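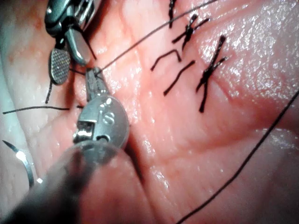
Surely a tighter stitch heals faster, one reader of last June's notes objected. Too much tension starves the wound edge of blood - healing slows. Week 4 covers the stages of tissue repair.

Clotting comes first, then inflammation, which clears debris and bacteria.

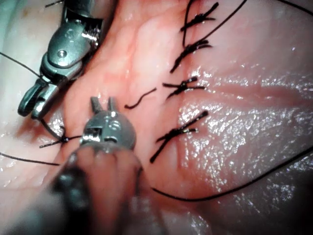

Fibroblasts follow and lay down collagen, mostly type III at first. Type I replaces it during remodelling. Smoking and poor nutrition delay both steps.

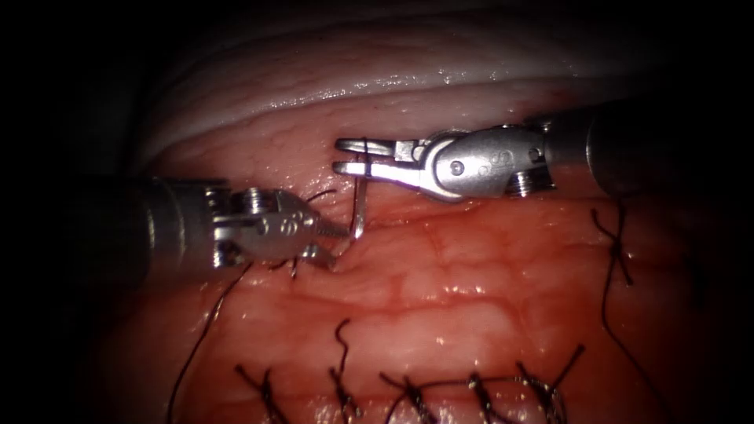 Does a scar regain full strength? It stays weaker than the original tissue, even after remodelling. Read section 2 of the Flurimthorpe reader before the tutorial.

Comments (2)

Is the collagen table on page 79 examinable?

Page 79 is missing from my copy - anyone got a scan?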